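# Paying for Patience: The Case for the Trurkon Service Plan

June 27, 2024

Trurkon now offers its Besby tidying arm in two ways: outright purchase at $3,000, or $2,000 with a service plan attached. Most buyers will look at the second price and suspect a trap. This office shared that suspicion in March. It no longer does.

The plan covers wrist camera replacement, finger pads and four retraining visits a year. The last item deserves the most attention. Household goods differ in ways that a factory setting cannot foresee, and footwear is a fair test. A foam or rubber slide offers a thick, rounded wall to hold. A canvas shoe with tissue in the collar is another matter -- the grip must be chosen again.

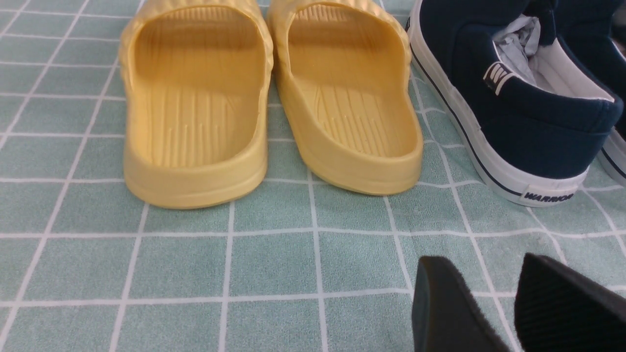 *Yellow slides and navy canvas sneakers on the grid mat, with the gripper fingers at lower right.*

Kamran Sethi, who reviewed the contract terms for us, objects that seven days' notice for each visit is too long. We agree, and Trurkon should shorten it. The purchase option still suits a buyer with trained staff. Smaller institutions should take the plan and read the renewal clause with care.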